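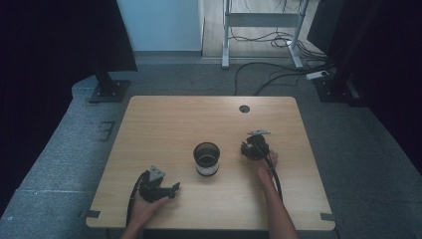
According to Sheila Furnival, a set lunch at a fixed price only works if every kitchen on the street means the same thing by "lunch". Her restaurant, Medina, joined the Gemdale Lunch Fortnight in its first year and left before the second. Two courses at Medina included bread and a side dish. Two courses three doors down did not. Customers compared the two, and the complaints went to whichever place they had eaten in last.

The scheme is back this summer with a written definition, and Medina is back with it.

116 shares

The format is common enough. A group of restaurants agrees on a price and a fortnight, prints a leaflet and hopes for a midweek crowd. What varies is the small print. Under the new Gemdale rules, a lunch is two courses from a choice of at least two at each stage, served between noon and half past two, Monday to Friday. Bread must be either included everywhere or charged for everywhere. After a long meeting in May it was included. Drinks stay outside the price, apart from tap water, and service is left to the customer.

Nigel Tunstall drafted the definition and keeps the running version, which has reached its fourth issue. Most changes are to single words. "Starter" became "first course" because two of the cafés do not serve starters and wanted soup or a small salad to qualify. "Daily" became "each weekday" after a Saturday queue last year outside a place that had never planned to open. A clause on substitutions now says that a kitchen which runs out of a listed dish must replace it with one of similar cost, and must change the board outside before the next table is seated.

The second change concerns booking. Last year each restaurant took its own reservations, by telephone or through whatever system it already had. No total was ever compiled, and the figures quoted afterwards were estimates. This year the bookings go through a shared page run by Vokell, a small firm in Jamwood that normally handles tickets for village halls. Restaurants release a number of tables for each day and can withdraw them up to ten in the morning. Anything still unsold at that point stays on the page until service begins.

By Wednesday, June 19, 2024, the page had taken 434 bookings for the fortnight. Tunstall gives the capacity as about 700 tables if every restaurant releases everything it has promised. The spread is uneven. Thursdays and Fridays are close to full in the larger rooms, while the first Monday has barely moved.
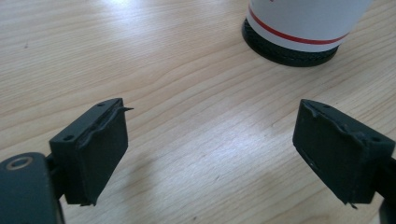

Mondays are the reason the scheme exists at all. A kitchen that opens on a Monday carries the same rent and nearly the same wages as it does on a Friday, and for many of the smaller places the sensible choice has been to close. Nine restaurants are taking part this year, and four of them do not usually open on the first day of the week. They have agreed to do so for both Mondays of the fortnight, with a shorter menu if they wish.

Surachet Sukprasert is one of the four. His menu for those days has been cut to two first courses and two mains: a clear soup with mushrooms, a papaya salad, a green curry with aubergine and a plate of noodles. The curry paste is made on Sunday evening. The noodles can be cooked by one person at a single station, and that allows him to run the lunch with a cook and one member of staff on the floor. He expects to cover his costs if two thirds of the tables are taken. Below that he loses money, though less than he would with the full menu.

Portion size has been left alone. An early draft gave minimum weights for meat and fish, and it was dropped after Saturnino Quintana pointed out that his main course was a rice dish and would fail on any figure anyone could suggest. His kitchen will serve it in a smaller pan than in the evening, timed for twenty minutes from order. Customers in a hurry are asked to say so when booking, and there is a box for this on the page.

Leaflets are in the library, the station and the participating restaurants. They list opening days, the latest time for orders, step-free access and whether a meat-free choice is offered at both courses. Allergen details are held by each restaurant and are best requested a day ahead. Children's portions are at the kitchen's discretion, and the price for them is not fixed.

Bookings can be cancelled without charge until nine on the morning of the meal. Parties of more than eight should ring the restaurant directly, as the shared page will not accept them.

9 comments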